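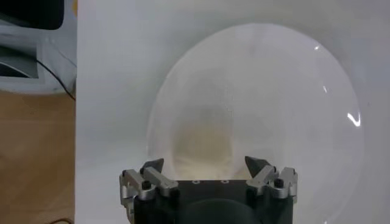 受託者が交替した場合、前受託者は信託に関する書類をどこまで新受託者に引き渡さなければならないか。

信託事務の継続に必要な書類は、信託行為に定めがなくても引渡しの対象となる。前受託者の内部検討資料については、信託行為に明示の定めがない限り当然には対象とならず、範囲は個別の文言と書類の性質によって決まる。

図1　白い平面上に置かれた透明なプラスチック製ドーム

4　書類引継条項の分析

4.1　問題の所在

受託者の交替に伴う財産の承継については、登記、口座名義の変更、債務の帰属など、比較的早くから議論の蓄積がある。これに対し、書類の承継は財産承継に付随する事務として扱われ、独立の論点として取り上げられることは少なかった。しかし、受託者が営利の受託会社である場合、書類の量は個人受託者の場合と比較にならず、その性質も一様ではない。信託財産の権利関係を直接に証する書類、計算の基礎となる帳簿、受益者との往復文書、投資判断の過程を記録した内部文書、顧問弁護士の意見書、顧客確認のために取得した本人確認書類が、同一の管理番号の下に綴じられていることも珍しくない。

本節では、国際的な家族信託に用いられる信託証書のうち、受託者の辞任または解任に関する条項を備えるもの104件を対象として、書類引継ぎに関する文言を検討する。対象証書は、Stirnitz文書群およびTokgöz文書群から抽出した。両文書群の構成と抽出の手順は第2節に述べたとおりであり、本節では繰り返さない。なお、証書の準拠法は複数にわたるため、以下の分析は特定の法域における解釈論を直接に導くものではない。

4.2　任意規定としての引継義務

日本法においては、信託法77条1項が、新受託者等の就任に際し、前受託者に対して遅滞なく信託事務に関する計算を行い、受益者に承認を求めるとともに、新受託者等が信託事務の処理を行うのに必要な引継ぎをすべき旨を定める。同条は「必要な信託事務の引継ぎ」という文言を用いており、引き渡すべき書類を列挙していない。引継ぎの対象は、新受託者の側における事務処理の必要性を基準として画定されることになる。

この基準には二つの不明確な点がある。第一に、必要性の判断時点である。就任の時点において必要と認められる書類と、後日に税務調査や受益者からの請求を受けて初めて必要となる書類とは一致しない。第二に、必要性の判断主体である。前受託者が自ら必要性を判断して書類を選別するとすれば、新受託者は選別から漏れた書類の存在を知る手段を欠く。新受託者が判断するとすれば、前受託者は自己の責任追及に用いられ得る資料まで提出を求められる可能性がある。

英米法系の信託法制においても、信託書類は信託財産に準じて新受託者に帰属すると説明されることが多い。ただし、この説明は、何が信託書類に当たるかという問いを別の場所に移すにとどまる。受託者が裁量を行使した理由を記載した文書は、信託の管理に関して作成されたものである一方、受託者の職責に固有の記録でもある。受益者に対する開示の可否と、後任の受託者に対する引渡しの可否とは、目的を異にする問題であって、前者について開示が否定されることから後者の否定が直ちに導かれるわけではない。後任者は前任者と同じ職務上の地位に就くのであり、裁量行使の経緯を知ることに固有の利益を有する。

4.3　条項の有無および類型

対象証書104件のうち、書類の引継ぎに言及する条項を備えるものは71件であった。残る33件は、信託財産の移転に必要な行為をすべき旨を定めるのみで、書類については沈黙している。

71件の条項は、文言の構造に従い、次の三類型に区分される。

包括型は、「信託に関する一切の書類」またはこれに相当する表現を用い、例外を設けないものである。条項は短く、財産移転条項の後段に一文として付加されていることが多い。作成年代の古い証書に比較的多くみられる。

列挙型は、引渡しの対象を個別に掲げるものである。信託証書の原本、補充証書、受託者の任免に関する証書、計算書類、税務申告書の控え、資産の権利証書が典型的な項目である。末尾に「その他必要な書類」という受け皿を置くものと置かないものがあり、両者の差異は後述するとおり小さくない。

除外型は、包括的な引渡義務を定めた上で、一定の書類をその対象から除くものである。除外される書類としては、前受託者の内部の通信、報酬に関する資料、前受託者が自己の責任に関して取得した法的助言、他の顧客に関する情報を含む文書が挙げられる。受託会社が自社の書式として用いる証書は、多くがこの型に属する。

類型の区分にあたっては、条項の見出しを考慮していない。見出しに「記録」とありながら本文が財産の移転のみを定める証書があり、逆に、報酬条項の中に書類引渡しの要件が埋め込まれている証書もあった。後者については、引渡義務を前提とする文言が認められる限り、言及ありとして扱った。

4.4　包括型条項の解釈

包括型の文言は一見して広いが、実際の引継ぎにおいて争いを避ける機能は限定的である。「信託に関する」という修飾が、書類の内容を指すのか、作成の目的を指すのか、保管の態様を指すのかが定まらないからである。

内容を基準とすれば、当該信託に言及する文書はすべて対象に含まれる。受託会社の取締役会議事録に当該信託の案件が一行記載されている場合、議事録の全体が対象となるのか、該当部分の抄本で足りるのかが問題となる。目的を基準とすれば、信託事務の遂行のために作成された文書に限られ、前受託者が内部監査のために作成した報告書は除かれる。保管の態様を基準とすれば、当該信託の綴りに収められた文書が対象となるが、綴りの編成は受託会社ごとの慣行に左右され、受託会社の一方的な編成によって義務の範囲が変動する結果を招く。

本稿は、目的を基準とする解釈を原則とし、内容を補充的な基準とする解釈を採る。信託事務の遂行のために作成または取得された文書は、綴りの所在にかかわらず対象となる。これに当たらない文書であっても、当該信託の財産状態または受託者の決定を確認する上で他に代わる資料がないときは、該当部分の写しを引き渡すべきである。この解釈によれば、先の取締役会議事録については、当該信託に関する決定を記録した部分の抄本の引渡しで足りる。内部監査報告書は原則として対象外であるが、その基礎とされた残高証明が他に存在しないときは、残高証明の写しを交付する義務が生じる。

保管費用を信託財産が負担していたか否かを基準とする見解も考えられる。費用負担は文書の帰属を推認させる一事情にはなり得る。もっとも、営利受託者の報酬は包括的に定められることが多く、個別の文書の作成費用を報酬に対応させることは困難である。独立の基準としては採用し難い。

4.5　列挙型条項と受け皿文言

列挙型においては、掲げられていない書類の扱いが中心的な問題となる。受け皿文言を備える証書では、列挙された項目と同種の書類が追加的に対象となると解される。ここで同種性の判断を厳格に行えば、受益者との往復文書は、計算書類や権利証書と性質を異にするものとして対象から外れる。しかし、受益者に対する過去の分配の経緯は、裁量信託における後任受託者の判断に直接の関連を有する。受け皿文言に「必要な」という限定が付されている場合には、同種性ではなく必要性を基準とする方が文言に忠実である。

受け皿文言を欠く証書では、列挙が限定的なものか例示的なものかが問われる。限定的列挙と解した場合でも、準拠法上の引継義務が強行的に適用される範囲では、列挙外の書類について引渡しを拒むことはできない。日本の信託法77条の義務を信託行為によってどこまで軽減できるかについては、条文上、別段の定めを許す明示の文言が置かれていないことを出発点とすべきである。引継ぎの方法や時期に関する合理的な定めの効力を否定する必要はないが、事務処理に不可欠な書類の引渡しを免除する定めは、後任受託者による事務の継続を不可能にするものであり、その効力を認めることには慎重であるべきである。

電子的記録に言及する列挙型条項は、対象証書中では少数であった。言及がある場合にも、「電子的に保存された写しを含む」とするにとどまり、データの形式、閲覧権限の移転、会計ソフトウェアに依存する記録の扱いまで定めるものはまれである。前受託者が利用する管理システムから出力した一覧表の交付をもって帳簿の引渡しに代え得るかは、出力された一覧表が個々の取引の日付、相手方および原因を再現できるか否かによって判断すべきである。残高のみを示す一覧表では足りない。

4.6　除外型条項の限界

除外型条項の有効性は、除外される書類の性質ごとに検討する必要がある。

報酬に関する資料のうち、前受託者の社内における原価計算は、信託事務の処理に必要なものとはいえず、除外に支障はない。他方、信託財産から支払われた報酬の額および算定根拠は、計算の一部を構成する。これを除外する定めは、計算義務と抵触する限度で効力を認め難い。

法的助言については、助言の目的と費用の負担者を区別の基準とすることが相当である。信託の運営に関して取得され、信託財産からその費用が支払われた助言は、引渡しの対象に含めるべきである。前受託者が自己に対する責任追及に備えて自己の費用で取得した助言は、除外することができる。一つの意見書に双方の内容が含まれる場合には、分離可能な部分について抄本を作成することになる。分離が困難な場合の処理を定めた証書は、対象証書中に見当たらなかった。

他の顧客に関する情報を含む文書については、当該情報を抹消した写しの交付が一般的な解決となる。抹消に要する費用を誰が負担するかは条項上明らかでないことが多い。文書の編成は前受託者の支配領域に属するため、本稿は、混在が前受託者の保管方法に起因する限り、費用は前受託者の負担に帰すべきものと解する。

本人確認書類は、これらとは異なる考慮を要する。前受託者は、自己に課された法令上の保存義務を履行するために原本または写しを保持しなければならない場合がある。加えて、個人情報の提供について本人の同意その他の根拠を要する法域も多い。新受託者は通常、自ら顧客確認を行う義務を負うため、前受託者が取得した書類の引渡しを受けても確認義務が当然に消滅するわけではない。除外条項の効力を認める実質的な支障は小さい。

4.7　引渡しの時期および留置

書類引渡しの期限を日数で定める証書は一部にとどまり、多くは「遅滞なく」「合理的な期間内に」といった文言を用いる。期限を明示する条項のうち最も長いものは80日であった。起算点は、辞任通知の到達時とするもの、後任者の就任時とするもの、受託者の任免に関する証書の作成時とするものに分かれる。辞任通知の到達時を起算点とする場合、後任者の選任が遅れると、引渡しの相手方が存在しないまま期限が到来する事態が生じ得る。

前受託者が未払報酬または費用償還請求権を担保するために書類の引渡しを拒むことができるかは、実務上しばしば争われる。信託法75条9項は、前受託者が費用等の償還等に係る弁済を受けるまで、信託財産に属する財産を留置することができる旨を定める。書類が信託財産に属する財産といえるか否かは、書類の種類に応じて異なる。有価証券や権利証書については肯定の余地があるが、帳簿の留置を認めると、新受託者は計算の正確性を検証することができず、償還請求の当否を判断する手段も失う。担保としての実効性がまさにこの不利益に依存することを考慮すれば、少なくとも帳簿の写しの交付は、留置の主張によって妨げられないと解すべきである。

Jumer型と呼ばれる条項は、この点について一つの解決を示している。同条項は、原本の留置を認めつつ、前受託者に対して写しの即時交付を義務付け、写しの作成費用を信託財産の負担とする。ただし、写しの頁数が3,000を超える場合には、超過部分について電子的複製のみをもって足りるとする上限が付されている。上限の設定は費用の抑制に資するが、頁数という基準は表計算形式の記録には適合しない。改訂にあたっては、紙で保管されている書類に上限の適用を限ることが考えられる。

4.8　前受託者による写しの保持

引渡義務の裏面として、前受託者が写しを保持することの可否も条項上の検討を要する。前受託者は、交替後も在任中の行為について責任を負い、また債権者から請求を受けることがある。防御のために写しを保持する利益は認められなければならない。除外型条項の多くは写しの保持を明示的に許容するが、包括型条項は通常この点に触れない。

包括型条項の下でも、原本の引渡しと写しの保持とは両立する。保持の期間については、在任中の行為に関する責任の消滅時効期間および法令上の保存期間のうち、いずれか長いものを上限とすることが相当である。信託法37条は帳簿等について原則として10年間の保存を定めており、保持期間を契約上定める際の参照点となる。期間経過後の廃棄について新受託者への通知を要する旨を定めることも可能であるが、対象証書において通知を要求する例は限られていた。

保持された写しの利用目的は、自己の責任に関する防御および法令上の義務の履行に限定されるべきである。受託会社が写しを営業上の資料として用いることは、守秘義務に反する。受託会社の合併または事業譲渡によって写しの保管主体が変わる場合の取扱いは、Purkisモデル条項の第二案が定めるところであり、新受託者への事前通知と、承継会社による同一内容の守秘義務の引受けを要件とする。同案は、写しの一部のみが承継会社に移る場合について規定を置いていない。

4.9　条項設計への示唆

以上の検討を踏まえると、新たに信託証書を作成する場合には、除外型を基礎とし、除外事由を書類の名称によらず作成目的と費用負担によって定める構成が適切である。名称による除外は、同一の名称を付された文書の内容が受託会社ごとに異なるため、想定しない範囲に及ぶおそれがある。

前受託者には、引渡しに先立ち、書類目録の作成を義務付けるべきである。目録には、除外を主張する書類についても、その種別、作成時期および除外の根拠を記載させる。内容を開示せずに存在のみを明らかにすることで、新受託者は除外の当否を争う機会を得る。目録の作成費用は、通常の引継事務に属する限り報酬に含まれるものとし、特別の調査を要する部分についてのみ別途の償還を認める構成が考えられる。

期限の起算点は、後任者の就任時に統一することが望ましい。後任者が就任するまでの間は、前受託者の保管義務を継続させ、緊急に必要となる書類について受益者または信託保護者による閲覧を認める規定を併せて置く。信託保護者に閲覧を認める場合、その者が受益者を兼ねるときの取扱いには注意を要し、裁量行使の理由を記載した文書を閲覧の対象から外すか否かを明示しておく必要がある。

既存の証書については、変更権限の範囲内で補充証書を作成する方法と、受託者の任免に関する証書の中に引継ぎの合意を設ける方法がある。後者は前受託者と新受託者の合意によって成立し、受益者の権利を縮減しない限度で用いることができる。書類引継ぎに言及しない33件については、交替の都度、後者の方法によって対象、期限および費用を定めることになる。前受託者が解任された場合には合意の形成が期待し難く、次節では、裁判所の命令による引渡しの範囲を検討する。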